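4. What the Rininside families told us about drop-off

I went into this part of the study pretty sure I knew what I'd find. I'd spent one October on the floor at Rininside as a relief teacher, long before I came back with a notebook, and I remembered drop-off as the noisy, sticky part of the morning when everybody wanted the same peg for their bag. So when Darren Penrose and I sat down to plan the parent interviews, I argued for keeping the drop-off questions short. Darren wanted them long. We went with long, and I'm glad we did!

We talked to 65 parents and grandparents across the two centers, Rininside and Fustovgate. Another three signed up but moved away before we could find a time. Most of the talks happened in the parking lot or on the little bench by the gate (I have pages of notes with rain on them), and I let people wander off topic as much as they liked. The long version of the question list is in the appendix, though by the second week I'd mostly stopped reading from it.

What came up again and again was the handover itself. Parents didn't talk much about crying, which I'd expected them to. They talked about who took the child from them. At Rininside each child has a key teacher, and that teacher tries to be at the door. At Fustovgate it's whoever is free. One father told me he could live with tears if he knew whose lap they were landing on, and a grandmother at the same center said she'd started coming ten minutes early just to catch the teacher her grandson liked.

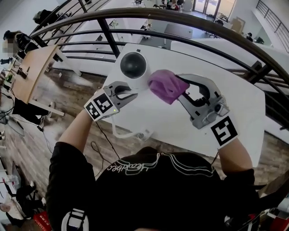 Figure 2. Working at a white table with a hand-held gripper in each hand.

I should say something about the Rudd checklist here, because a couple of people who read my first draft asked why I'd dropped it. The Rudd asks the teacher to score each child's settling on a scale that tops out at 6, and it's quick, and I like it for what it is. But it's filled in by the same teacher who is peeling a toddler off somebody's leg, and the scores I got back were nearly all fives. I kept them in the file and didn't use them in the comparison. The Trisar diary, where the family writes a line or two each evening at home, gave me far more to work with. It's messy (one family drew faces the whole way through) and I'd pick it again tomorrow.

The diaries also showed me something I'd missed in the talks. Mornings went worse after a break. The last entries before the holiday closure are cheerful enough, and then one mother wrote on 26th December that her daughter had packed her lunchbox and was standing at the front door in her coat, furious that preschool was shut. The same child clung for most of her first week back. I don't want to hang too much on one lunchbox, but several other diaries have the same dip in them, at both centers, and it lasted longer at Fustovgate.

Could that be the key teacher again? Maybe. The Fustovgate group is younger on the whole, and two of its rooms swapped staff over the same stretch, so I can't pull those things apart with the diaries I have. I come back to the room swap in section 5, where I look at the staff rosters.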